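How Our Robot Club Practices in a Pretend Room

Hi! I'm Muthu Poduval, and I help run the after-school robot club at Tustbridge. Kids ask me all the time what we do in there, and I usually start talking and can't stop. So I'm writing it down, and you can read as much as you like!

First thing. A lot of our robot time happens inside a computer. We use something called a simulation (say it like this: sim-you-LAY-shun). If you've ever built a house in a computer game, you already know the idea. Somebody makes a room out of shapes and numbers, and the computer draws it so that it looks almost like a place you could walk into. We call our room Lovar. It has a floor, walls, a table, a whiteboard and a robot arm, and you can't bump your knee on any of it.

Why bother with a pretend room? Well, suppose you're learning to ride a bike, and every time you fell over you could press a key and be back on the seat with no scraped elbow. You'd try all kinds of things! That's how the club feels about Lovar. In our first month we pressed the reset key 108 times, and most of those were me.

A robot arm is a bit like your own arm, so try this. Put your hand flat on a desk. Now lift it and touch your nose. Your shoulder turned, your elbow folded and your wrist tipped, all at once, and you didn't have to think about any of it. A robot arm has joints too, but somebody has to tell each one how far to turn. Those turns are measured in degrees. One joint might need 10 degrees and the next one 63, and if you mix them up, the arm goes somewhere very silly.

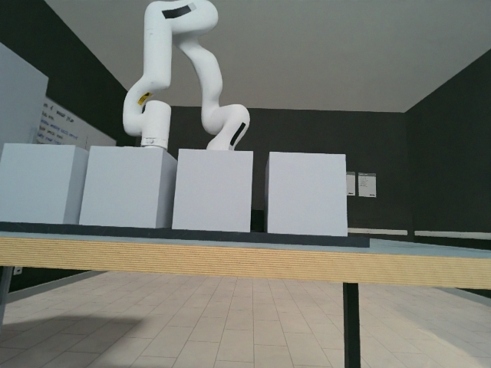 Onni Heiskanen wanted to know why we don't just tell the arm "go to the box" and let it work out the joints by itself. Good question, Onni! Lots of robots do have a program that works it out. You tell it where the hand should go, and it does the math backward to find the turns. Grown-ups call this inverse kinematics, which is a fancy name for "figure out the elbow from the fingertips." In our club we turn the joints ourselves for the first few weeks, and after that we switch the helper program on. The kids cheer when I do it. I think they'd like me to do it sooner.

Now for the game we play, which is called Hover. You pick one of the big pale boxes on the table and try to bring the robot's hand over it without touching anything. No bumping and no squashing! Then you hold still while your partner reads out a joke. If the hand stays put till the end of the joke, you get the point.

Hover sounds easy. Abenezer Moges thought so too, and then he drove the hand straight through a box on his first turn, because he'd forgotten to switch on collisions. (Collisions are the rules that make pretend things feel solid. Without them, everything is like a ghost.) We laughed so much that Ghost Hover is now its own game.

The trickiest part is knowing how high up you are. On a screen, something can look like it's right over a box when it's really behind it or in front of it. So we look from one spot, then we move our view and look again. You can test this at home. Close one eye and try to touch the tips of two pencils together. Then do it with both eyes open. Big difference, right?

At the end of the arm there's a gripper, and that's the robot's hand. Ours has two fingers. You have five on each hand, so you win, but two can still pick up plenty of things if they're the right size.
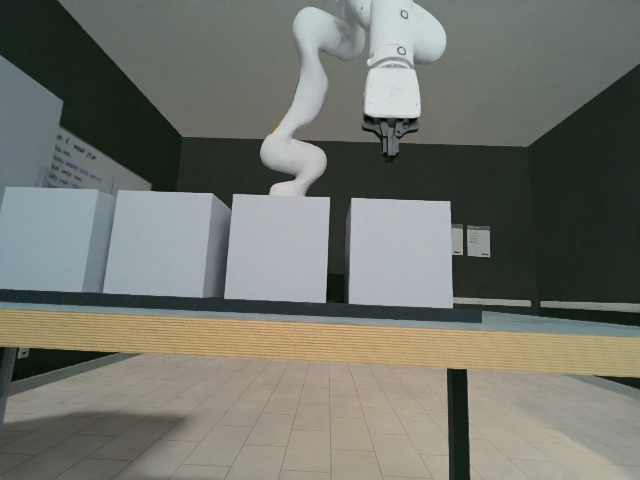

The gripper in our pretend room, with its two fingers pointing straight down.

Before anyone closes the fingers on something, we ask whether it will fit between them. A big box won't! You'd need something skinnier, or a box with a handle. Raghavendra Marar drew a handle for one on paper, and it looked so much like a teapot that we're going to build a pretend teapot next.

If you want to start without a computer, play Robot Arm with a friend. One of you is the arm and the other one gives the orders. You can only say things like "elbow, bend a little" or "wrist, turn left." Try to get the arm to pick up a sock. It took my partner and me about 200 orders the first time, and we still ended up with the sock on the lamp.

Club starts up again in November, straight after the last bell. Bring a snack and a joke for Hover.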